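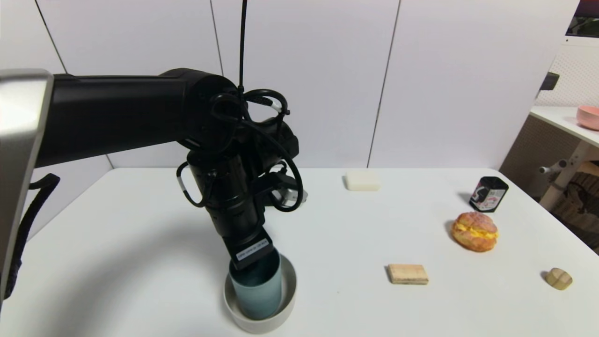 10 shares | 2 comments
Last updated: March

I went to the Flodach Institute's open afternoon with a press release in my bag that said bees can "teach us how memory works." I have read a lot of press releases like that one. Usually the animal is doing something modest and interesting and the humans around it are doing something much larger with the adjectives.

Flodach is on the edge of Drernis, a twenty-minute bus ride past the showgrounds, and the stop is on the wrong side of the road from the gate. The behaviour labs are spread over the ground floor of the Byun Building. We were put into groups at one o'clock, given stickers, and asked not to wear perfume, which half my group was already wearing.

The bee work was the reason most people had come. The question the lab is asking is a fair one: when a bumblebee learns that a colour means sugar, what happens to that memory overnight, and does a bad night's rest spoil it? People and rats both seem to hold on to new things better after sleep. If an insect with a brain the size of a sesame seed does too, then whatever sleep is doing for memory might be very old and fairly simple. I have no quarrel with any of that.

The method is easy to follow. Each bee carries a small numbered tag glued to its back. It goes into a flight box with blue and yellow paper flowers, and one colour pays. Once it has the idea, it goes back to the nest. Some bees are left in peace overnight and others are in a nest box that gets a gentle shake every few minutes. In the morning they all go back to the flowers, with no sugar in either colour, and somebody scores where they land first.

The result on the poster was that the rested bees picked the right colour more often than the shaken ones. The graph had two bars, one taller than the other, and a very confident title.

I asked how many bees. The answer was 132 tagged, which sounded healthy. Then I asked how many were in the graph, and the answer took longer. A good many bees never learned the colour in the first place and were dropped. Others didn't come out of the nest in the morning. I was told the final number is in the paper, and the paper is under review, so for now I can't tell you what it is. The student on the poster was perfectly open about this, more open than the poster.

My bigger worry is the shaking. A bee that has been rattled all night may well be short of sleep. It may also be stressed, hungry, or just annoyed, and any of those could send it to the wrong flower. There is supposed to be a control for this, a group shaken during the day for the same total time, and those bees did reasonably well. Good. But daytime bees can walk off and feed between shakes, and as far as I could gather nobody had measured how much the night group ate. When I raised it I was told it was "on the list."

The landings are scored from video with a program called Trivuletti. We were shown a screen of little coloured tracks crossing a flight box, and it was the best ten minutes of the tour. You could watch one bee go straight to blue, change her mind, circle, and settle on blue again. What I wanted to know was how often the program and a person disagree. Apparently they check a sample of 400 landings by hand. Who picks the sample, and whether the checker knows which bees were shaken, I couldn't get a straight answer on. It may well be fine. I would have liked to hear it.

After that came a talk, and this is where I got grumpy. The first half was bees. The second half was slides on exam cramming, shift work and dementia, with a stock photo of a man rubbing his eyes. A bumblebee forgetting that yellow has no sugar in it tells us very little about your grandfather, and I suspect everyone in that building knows it. Grant money likes a human ending, I suppose. The woman next to me wrote down "sleep before exams" and underlined it — decent advice, and advice she could have had without any bees.

To be fair to Flodach, some things were done well. The nest boxes had red-lit windows you could look through for as long as you liked, and the staff didn't rush the kids. I saw bees hanging quite still on the comb with their antennae drooped, which is how the lab decides a bee is asleep. A girl in our group asked how they know it isn't just resting. She got a proper answer: a sleeping bee needs a stronger puff of air before it reacts. That was a better bit of science communication than the whole talk.

Practical notes, for anyone thinking of the next one. Entry is free. Parking is 10 dollars and the machine wouldn't take my card. The café shuts at three, before the last tour gets out. The building's lift was out, so ask ahead if you need it.

I'll read the paper when it comes out, and I'll go to the methods section first. If the feeding data are in there I'll happily say so — and if the final number of bees turns out to be small, I'll be saying that as well.

Share this | Comments (2)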